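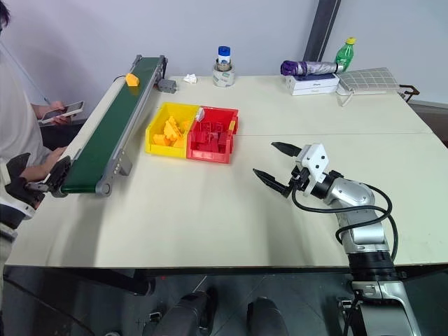 A white top with a seam across the middle.

Cleaning and Looking After a White Work Table

White tops are easy to work on and easy to mark. Most of the trouble starts at the joints, where two panels meet and crumbs, glue and dust settle into the line.

Everyday cleaning

Brush the top off before you wet it. Grit dragged under a damp cloth leaves fine scratches, and on white they turn gray within a few weeks. Then wipe with warm water and a drop of dish soap, working along the seam first and the open areas after. Dry it with an old towel. Standing water in a joint will swell most board cores.

For the seam itself, use a wooden toothpick or an old toothbrush. Do not use a knife. If the line has opened up, clean it out, let it dry overnight and run in a thin bead of white silicone. Smooth it with a wet finger and leave it alone until morning.

Stains

Pencil comes off with a plain white eraser. For ballpoint, dab on rubbing alcohol, wait a minute and blot - do not rub in circles. Coffee and tea rings need a paste of baking soda and water, left on for 10 minutes and rinsed well. Try anything stronger on the underside first.

Dried wood glue lifts with a plastic scraper after a warm wet rag has sat on it. Super glue is harder. Acetone takes it off some tops and ruins others, so test a hidden corner.

Heat

Many coated tops start to suffer at more than 200 degrees F. A pan straight from the stove is well over that. Keep a trivet or a scrap of tile at the end of the table where you set things down.

Leveling two panels

If one side sits higher, loosen the screws underneath, lay a straight board across the joint and clamp it at both ends. Tighten the screws a little at a time, going back and forth. Thin card makes a good shim.

Check the screws again in May, when the air gets damp and the panels move.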